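11 May 2020
Workshop notebook, Yakubu job (console table and settee)

Day two on the sitting room set and I am having a great time with it. Finally got to see the console back in its place by the settee, so notes while they're fresh.

The top first. It's a dark finish with a high gloss and I was worried the 3,000 pad would leave it hazy. Not at all! Went 3 passes, very light, wiping between each, then the Simport polish on a folded cotton cloth. The shine comes up slowly and then all at once. Keep the cloth nearly dry, though. My second load was too wet and it dragged at the left end, had to let it sit and start that patch over.

Apron: gold trim along the front, a little laurel wreath in the middle, a round knob near each corner. I love this wreath. Dusted it with the soft brush only, no liquid. The trim had a line of old wax packed against it on the underside, which came off with a wooden pick and plenty of patience. Did not touch the gold with the Simport. Tried the Simer cleaner on a hidden bit behind the right knob and it's fine there, but I'd still use it as little as possible.

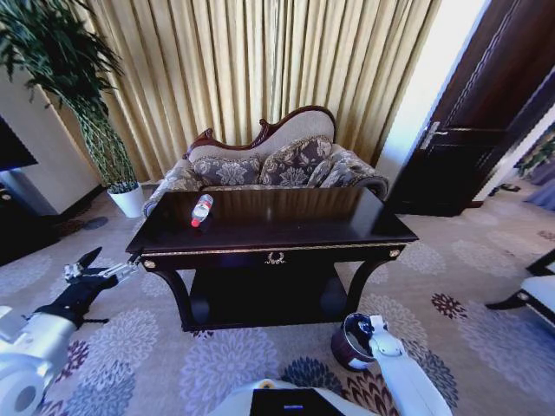
On the shared page this morning there was a reply asking whether the wreath shouldn't come off before anyone polishes the apron, given that wax always creeps under an applied ornament and shows up pale a year later. Fair point, and I've seen it happen. But it's sitting tight and I don't want to find out how it's fixed by levering at it. Masked around it instead, low-tack tape, off again straight after. If we see a pale line in November I'll eat my words and take it off properly.

Legs: the cabriole curve is lovely to work along, you just follow it down with the cloth and your wrist does the rest. The lower shelf is dark like the rest and I like it the way it is, so it only got dusted.

Settee: carved crest needs the small brush and a lamp held low, all those scrolls hold dust. Dark wood like the table, but I don't want to bring it up to the same shine. Cream back and patterned seat are not my department, vacuum on low through a mesh and leave it there. Same for the two damask pillows.

To do:
Felt pads under the console feet, that flowered carpet is too nice to dent
Order Plosovis wax, dark, 13 oz tin
More 80 grit for the other bench, we're out again
Ask about the door, same dark brown, might want a going-over too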